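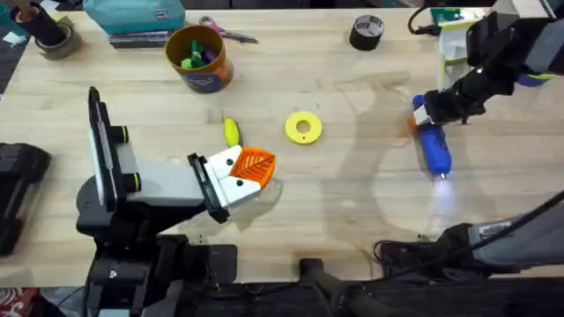
The table, with the orange leaf, the yellow ring and the blue torch (switched on).

28 Aug 2021

Rain since before breakfast, the sideways kind, so the washing is on the airer in the hallway again and I have to turn side-on to get to the bathroom. I had big plans for the garden this weekend. Instead I have spent most of today on the bits and pieces, and I can't say I'm sorry.

I'd been promising myself I would go through the shoebox for ages. It's the one that came with me from the Tornport flat, with 891 written on the lid in my own handwriting, and I haven't the faintest idea what 891 was. A locker? A bus? The price of something? I stood there in my socks trying to remember and then gave up and had toast.

The leaf is my favourite thing out of the whole lot. I love that orange, it's properly loud, like the maples get in October back home, and it has those raised ribs coming out from the middle vein so you can run your thumbnail across them and get a little zipping noise. I used to have it on the windowsill at the old place, next to the basil that kept dying. I had it in my head that it was red! I would have sworn to it in court. So much for memory. I've been thinking it could go on the shelf by the front door where the keys land, because that corner is very beige and it drives me up the wall every winter.

The yellow ring I'm less sure about. It's flat, shaped like a big washer, with a small round hole in the middle. I've got a feeling it belonged to one of those stacking or sorting games, the sort of thing that turns up in a bag from the op shop with half of it missing, and I've hung on to it for years on the grounds that the rest might appear. The rest has not appeared. I tried it under the short leg of the bookcase this afternoon and it was far too thick, the whole thing leaned back like it was offended. Then I thought a bit of ribbon through the hole and it could be a Christmas decoration, and then I thought no, be an adult. It's in the maybe pile. The maybe pile is getting to be a worry.

And then the torch. I was so pleased about the torch. We had that blackout in autumn, when I ended up brushing my teeth by the light of the phone on 5 percent, and I swore I'd have a real torch in a real place from then on, and of course I didn't do a thing about it. It's a nice rounded blue one with a bit of orange up near one end and a silver tip where the light comes out, and it's bright! It makes a proper white glow on the wood. I've decided it's going in the drawer of the hall stand, left-hand side, and I'm writing that down here so that when the power goes I can look it up. By candlelight, presumably.

Must get spare batteries. Also dishwasher tablets, onions, and something for the drain.

I do love that table. I was looking at the grain this afternoon, how pale it is, and thinking how close I came to buying the dark one in Jirska because it was cheaper and they would deliver. The dark one would have shown every crumb and made the whole room feel like a dentist's. This one is so blond that anything with a colour looks good on it, even a yellow ring nobody needs. It wants oiling again before the cold sets in. I've got half a tin left under the sink, or I did, I'd better check it hasn't gone to varnish like the last one.

Stopped for lunch at 2, which was leftover soup with too much pepper. The bakery in Çınar had run out of the seeded loaf by the time I got there yesterday so it was the plain white, and I'll admit it was better for dunking. I ate it on the couch with the rain going and read four pages of my book and then read them again because nothing had gone in.

Back to it after that. The shoebox was mostly rubbish underneath. Old receipts, a bus ticket to Amel that has faded so badly you can only read the name, two buttons off a coat I gave away, a key. I always keep keys. I've moved house so many times and I must have a key for every door I no longer live behind, and there's no good way to throw one out, it feels like you're tempting something. Into the jar with the others. The receipts went in the recycling, and I was ruthless about it apart from the one for the bicycle.

I had a little go at making a rule for myself, that anything I couldn't find a spot for by dinner would go in the donation bag. It was going well until I got to the ribbon. I have so much ribbon. I pulled out every scrap and wound it round a bit of cardboard and it looked so tidy that now I can't part with it, so that's gone straight back in the cupboard, taking up more room than it did before. The donation bag has a candle holder in it and a scarf.

Told myself I'd ring about the gutter and didn't. Paid the water bill though, 80 dollars even, which is down on last time, so those short showers were worth the misery.

It's nearly ten now and the rain has gone quiet. The airer is still in the way and the jeans are damp at the waistband, they always are. If it's dry tomorrow I'll get the beans tied up and have a look at the back fence, and if it isn't I suppose I'll do the cupboard over the fridge. I don't even want to think about the cupboard over the fridge. There's a fondue set in there.

Leaf by the door, torch in the hall stand (left!), ring still undecided. Bed.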